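Início Palestras Notas Arquivo Contacto

Imprimir | Enviar por e-mail

A cama como mesa de trabalho: notas para a palestra de Wondisthorpe

Cumprimentar com calma e deixar as pessoas acabarem de se sentar. Agradecer à sala Mulley por nos receber outra vez em novembro, e lembrar que no ano passado ficámos à conversa até nos apagarem as luzes do corredor (foi tão bom!). Dizer logo que não trago nenhum sistema milagroso, só aquilo que fui aprendendo a dobrar roupa em casa, com vagar e muitas vezes mal.

Começar pela manhã. Perguntar quem se levanta com os estores fechados e anda às apalpadelas à procura de uma camisola, e esperar que levantem o braço, sem pressa. Contar como durante anos tirei roupa da gaveta às escuras para não acordar ninguém, e como foi isso que me levou a arrumar as gavetas pelo tato: malhas à esquerda, algodão à direita, meias à frente. 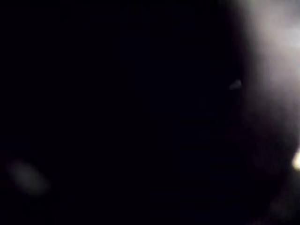

Escuro quase por inteiro, com uma mancha clara à direita.

Passar depois para a luz do dia. Abrir os estores, abrir a janela nem que seja um bocadinho, e só então pôr a roupa em cima da cama. Quem tem mesa grande use a mesa, claro, mas a maior parte de nós tem é uma cama, e a cama serve lindamente desde que esteja esticada. Insistir neste ponto, que parece pequeno: um lençol puxado antes de começar poupa-nos metade dos resmungos.
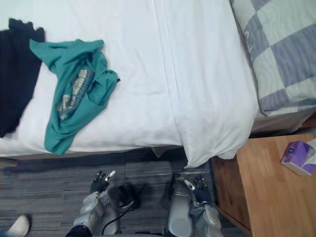
Separar antes de dobrar é o conselho que repito em todas as palestras e que toda a gente salta, eu incluída quando estou cansada. Primeiro viram-se as peças para o direito, depois juntam-se por tipo, e só no fim se dobra. Reparem na peça azul-esverdeada, meio do avesso, com o estampado de dentro à mostra: é por uma destas que eu começo sempre, meter a mão, apanhar a costura, puxar. A azul-escura ao lado pode esperar. E a almofada, se me pertencesse a mim a cama, ia para a cabeceira ou para uma cadeira, para dar espaço às pilhas; a manta aos quadrados fica onde está, que não incomoda.

Fazer a pausa da água. Se houver tempo, ler o bilhete da minha tia sobre as fronhas, que tem graça e acorda as últimas filas.

Pontos para a demonstração, de pé, com o cesto que levo de casa:

1. Esticar a camisola com as palmas das mãos, do centro para fora. Seis minutos no máximo, que da última vez me alonguei.

2. Dobrar as mangas para trás e subir a bainha até à gola. Pedir a alguém da primeira fila que experimente, e deixar essa pessoa fazer à maneira dela.

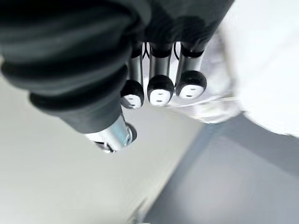
3. Arrumar as pilhas na gaveta, em pé, com a dobra virada para cima. Mostrar devagar e repetir do outro lado da sala, que lá atrás não se vê nada.

Fechar com perguntas. Tenho cerca de 300 folhetos com os desenhos das dobras, ficam na mesa junto à porta. Quem quiser o molde de cartão, fale comigo à saída ou escreva-me.

Comentários (3)

Yeison Giraldo: Experimentei as gavetas pelo tato e os meus filhos já acertam nas meias sem acender a luz. E as calças de ganga, também ficam em pé?

Geraghty: Gostei muito, mas continuo a dobrar em cima da tábua de engomar. A minha cama é baixa e as costas queixam-se.

L. M.: Ainda há folhetos? Cheguei tarde e a mesa já estava vazia. Fico a dever um café a quem me guardar um.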